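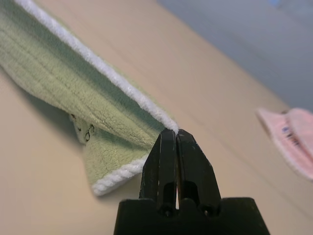

Vadthorpe Soft Object Manipulation Group

Search this blog Search

I promised to write about the edge grasping, and now we have results that I trust, so I will try.

Our question was small. If a robot must fold a towel, is it better to look for a corner, as most people do, or to take any piece of the edge and travel from there? Corners are good when you find them. In a bunched towel they are often hidden under the cloth, and the robot loses much time in searching.

Leonor Gouveia proposed to use the border. The green towel has a white border, thick like a rope, and in the wrist camera it separates well from the plush part. So we trained a small network, which we call Havov, to mark only border pixels and to give a direction for each one. The fingers go to the border point with the best score, and only then they close.

We made 203 trials. The edge method got a single layer of cloth in around 80 percent of them, and our old corner method was clearly under this. I was surprised most by the folded cases, where two parts of the border lie near each other. I expected that the network would mix them, and it did so in only 9 trials.

The weak point is the towel without contrast. On the pink one the score map becomes very flat, and the fingers arrive too deep or too high. Leonor thinks we need touch for this. I think we need first better light, and we did not finish this discussion yet.

In August I want to repeat everything with thinner cloth. If you want the trial list, write to me.

Inês Godinho, March 2019

6 shares 3 comments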